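Gellodbridge takes on the junk drawer, one small case at a time

GELLODBRIDGE, 11/24/21 - If you have a drawer at home that no longer closes all the way, you have plenty of company in this town, and there is now a place to bring the whole mess and talk it over. The Dostell tidying mornings, which began as a single session in August and were supposed to end there, have been extended through the winter at the Wickramasinghe Building on the east side of the green.

Monique Hoarau, who leads the mornings, told us the first one was meant to be a quick talk with a few handouts and some coffee. It ran well past lunch. People had brought shoeboxes and shopping bags full of the little things that collect in a house (cases for glasses long since lost, cleaning cloths, pouches, tins, half a deck of cards), and once the bags were open on the tables there was no stopping anyone.

"I had planned to talk about closets," she said. "We never got anywhere near a closet. Everybody wanted to talk about the stuff in the hall drawer, so that's what we've been talking about ever since."

The method she teaches is a modest one, and she is the first to say she didn't invent it. You take a shallow basket or tray, something with a rim so nothing rolls off, and you set it in the middle of a cleared table. Everything from the drawer goes on the table beside it. Cases and boxes are opened and left open. Cloths come out of wherever they have been stuffed. Then, and this is the part that takes the morning, each thing is either put back in the case it belongs to, laid in the basket, or moved off the table altogether.
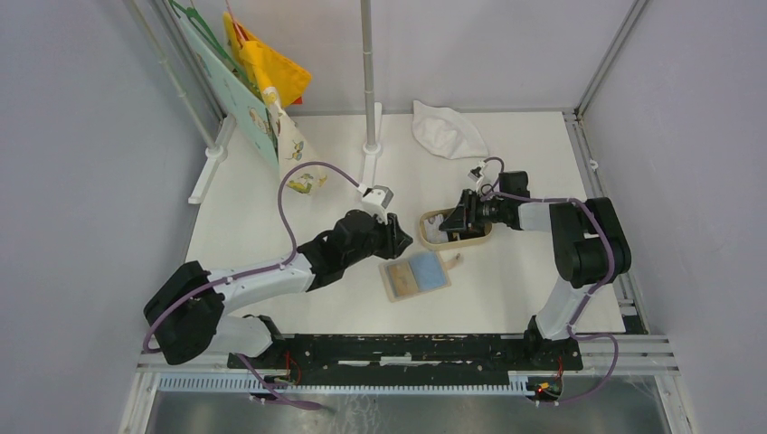

Leaving the cases open is the rule she repeats most, and it has become a bit of a greeting among the regulars. A closed case, she says, will sit in a drawer for years on the strength of what it might have in it. Open it up and the decision is usually made for you. One woman at a September session found her late brother's cuff links that way, in a case she had been about to give to her granddaughter for doll furniture, and the whole room stopped what it was doing to have a look and hear about him.

Cloths get their own few minutes. Hoarau asks people to shake them out, fold them if they feel like it, and keep them at the back of the table until the very end, and she isn't strict about the folding. There is a school of thought in tidying that everything should be squared off and standing on its edge, and she has tried it, and she said her own family undid it before supper. Her advice is that a soft cloth laid in the end of a basket is tidy enough for most households, and it keeps the smaller things from sliding about when the basket is carried.

The extension was made possible by Wagner Bezerra, who owns the Bavum case and bag repair shop on Mill Lane and who came to the second session, by his own account, looking for customers. He found a few. He also went home and emptied the cabinet under his shop counter, where he had been keeping orphaned case halves, spare hinges and lining scraps from the day he opened, and he says he has not been the same since.

"I repair cases for a living and I could not have told you what was in mine," Bezerra said. He has now offered to pay for heating the room through the cold months, and he comes along on most mornings with a small kit to look at stuck hinges and loose linings. There is no charge for the looking. If something needs real work he takes it back to the shop and writes out a ticket like he would for anyone else.

He has opinions about lining, as you might expect, and he will share them with very little encouragement. He would like people to stop gluing felt into old cases with craft glue. He would also like them to stop throwing away a case when only the lining has come up at one corner, a repair that takes him a few minutes and that he says he would rather do than see the thing in a trash can. We spent a good while with him on this subject and came away with a much better understanding of why the case this reporter has carried for years will not stay shut. (The hinge pin. It can be fixed.)

What surprised everyone was the swap shelf. It was set up by the door after the first morning so that things people didn't want could go to somebody who did, and by the end of October it had seen 1,463 items come and go, according to the notebook that hangs beside it on a string. Baskets move fastest. Hoarau has noticed that people who give away a basket tend to take a different one home, and she has decided to leave that alone.

Around 500 people have signed that notebook, and a number of them live well outside Gellodbridge. The parking on the green has been tight on session mornings as a result, and those who can walk or share a ride are kindly asked to do so. The lot behind the bakery is open to visitors until noon, and the bakery would not mind at all if you stopped in on your way back to the car.

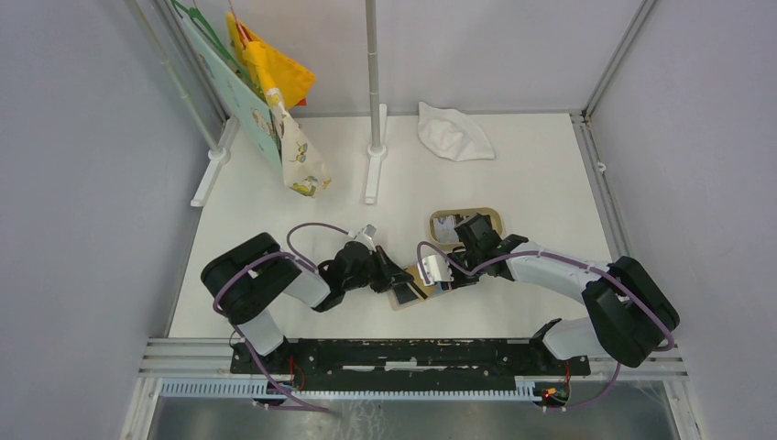
Near the front of the table, a flat tan and dark gray item; the shallow tray is just behind it, with a crumpled white cloth farther back.

The winter sessions will be kept a little smaller than the summer ones, with places for 14 at the tables and a row of chairs along the side for anybody who would just like to watch and chat. Watching is a perfectly respectable way to spend the morning, Hoarau said, and several of her best sorters started out in the chairs with their coats on.

Bring one drawer's worth and no more. This is a firm request, made after a gentleman arrived in September with the contents of a garage. A shoebox is a good measure. A basket or tray of your own is welcome, and there are usually a few to borrow from the shelf. Please leave batteries, medicines and anything sharp at home, and if you have old keys you can't identify, bring those along by all means, as there is a jar for them and a few people who enjoy guessing.

Children may come with a grown-up and have turned out to be very good at matching lids to boxes. A separate morning for school-age kids is being talked about for the new year, when six of the older ones have offered to run a table by themselves. They have asked that adults stay in the chairs for it, and Hoarau has agreed, on the condition that somebody save her a cookie.

She would also like to hear from people who came in the summer and have since watched the drawer fill back up. There is no shame in it, she said, and hers has done the same thing twice. The last half hour of each winter session will be set aside for second tries, with the table cleared again and the basket put back in the middle, and those who want to go through it all once more can do that while everyone else finishes their coffee.

Sessions are free. The Wickramasinghe Building has a ramp at the side entrance, and the room is the first on the left past the coat hooks. To save a place, sign the sheet by the front door or leave word with Bezerra at the Bavum counter during shop hours. He asks that you speak up a bit, as he is often at the back with the sewing machine going.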